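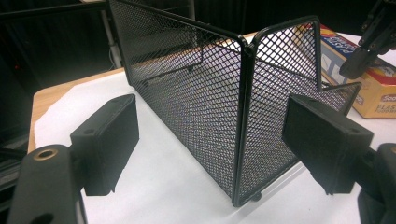

Robotics > Manipulation > Learning from demonstration > Corner-first grasping

Mon 30 June
By Edileuza Sales

Corner-first grasping is a method for teaching a robot to pick up open containers from demonstrations recorded with a hand-held gripper. It was set out by Tainá Sampaio at the Susent laboratory in Pridetville. The operator brings the two fingers to either side of a vertical corner, so that each faces a different wall. A black mesh basket standing on white paper, one corner turned towards the open fingers, is a typical starting pose. The rim is not used as a target in the basic form of the method.

The training set, known as Bolalley, holds more than 500 demonstrations. Each is stored as a series of wrist-camera views with the finger opening at each step. A policy trained on the set predicts the next 7 steps and is then run again from the new view. 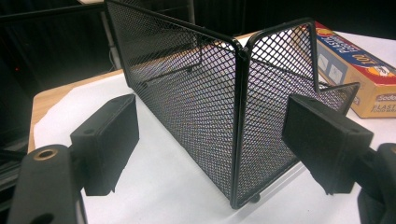 Perforated walls are treated as a separate class in the method. Depth estimates tend to fail on them, as the surface behind is matched in place of the wall itself. With fine diamond mesh the pattern also produces a rainbow-like shimmer, and printed matter such as a food wrap box remains partly visible through the panel. Sampaio's version therefore drops depth and relies on the solid edges – here the black bar at the front corner and the rods bordering each panel – to place the fingers.

A later variant by Tavares, begun in August, adds a second camera. It has been tested on two container shapes only, and results for round containers, which lack a corner, have not been reported.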